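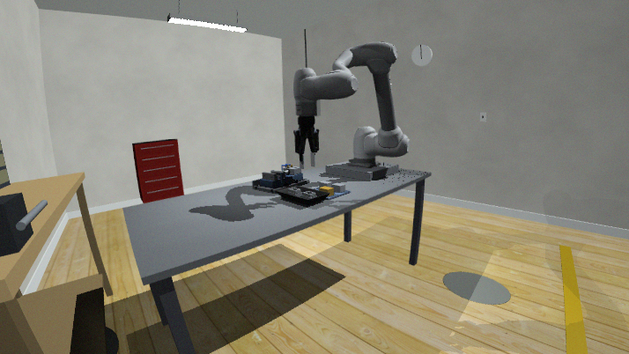

Speaker notes: opening talk, Vitstead open day
Saturday, September 7, 2019
Danai Nikolaidis

Good morning, and welcome to Vitstead. My name is Danai Nikolaidis and I am responsible for the training programme. On behalf of the whole staff, thank you for coming. A particular welcome to our guests from the Pallthorpe works, who have travelled furthest.

(Pause for late arrivals. Check that the microphone carries to the back row.)

The talk will last 15 minutes. My colleague Rafferty Kasprzak will then lead the demonstration, and questions may be put to either of us at any point after that.

The subject today is the simulated workcell. Since January, every new task at Vitstead has been tried in simulation before any time is booked on the real arm. The room you will see on the screen exists only as a computer model. It has a long table, a single arm with a two-finger gripper, and a small set of parts and trays within the working area.

(Next slide.)

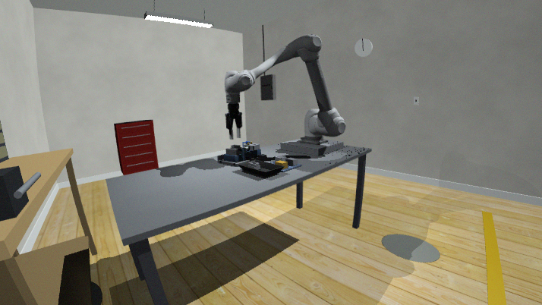
Simulated workcell: the gripper, empty, above the parts.

Please look first at the fingers. They point straight down and there is a gap between them. Rafferty will say more about the approach to a part, and why we ask trainees to stop above it and check the position before going lower. Visitors who have worked with older machines may find this slow. It is our rule for trainees at every level, and we do not intend to relax it.

A word on the surroundings. We are often asked why the model includes a workbench, a red tool cabinet and a clock on the wall, when the arm needs none of them. The Sotiropoulos working group asked for a room that people would recognise as a workshop. Trainees told us that they judged distances better in it than in the bare grey space we used before. Shadows are drawn for the same reason.

(If time is short, omit the next paragraph and go straight to the figures.)

The model may also be viewed from more than one position. Trainees are expected to look at the table from each of them before they write down their plan, and to note any place where a part is hidden by its neighbour.

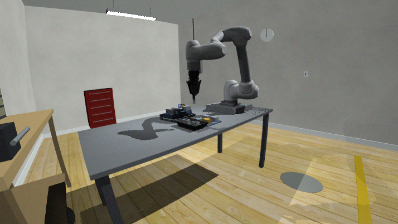 On the figures, I shall be brief. We have recorded 2927 simulated runs to date. Each trainee completes 10 supervised runs before moving to the real arm, and is assessed by 3 members of staff. The full tables are in the Tovberg report, and copies are on the desk by the entrance.

(Do not read out the tables. Refer detailed questions to Rafferty.)

Visitors who wish to try the controls should give their name at the desk. Children are welcome to take part if an adult stays with them.

I now invite Rafferty Kasprzak to begin the demonstration.

(Hand over the microphone. Lights down at the front only.)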